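Sovcombe Place Names

Version 2 of the list is up, and it's a big one! Sovcombe now holds 3253 village, farm and field names from the valleys between Brurkberg and Vurnholm, with every spelling we could find for each. I started this to settle an argument over one meadow and it got wonderfully out of hand.

What's in it

names.csv has one row per spelling. The columns are id, name, kind, parish, source and note. Encoding is UTF-8, and the separator is a semicolon - commas turn up all over the notes.

New in this version: 397 field names from the Prantl maps, many of them in no other list I know of.
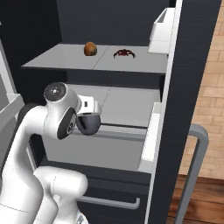
Wendelin Eder wrote in July that the old mill names should keep their dialect endings, even where the modern maps have dropped them, and that "Mühl" and "Mill" forms must never be merged. Both points are now followed in every row.

Known gaps

The parishes east of Vurnholm are thin, and the stream names need a second reader. If you can read old German handwriting, please get in touch - you'd have a great time with these.

License

CC BY 4.0. Corrections go in corrections.txt, one per line, starting with the id.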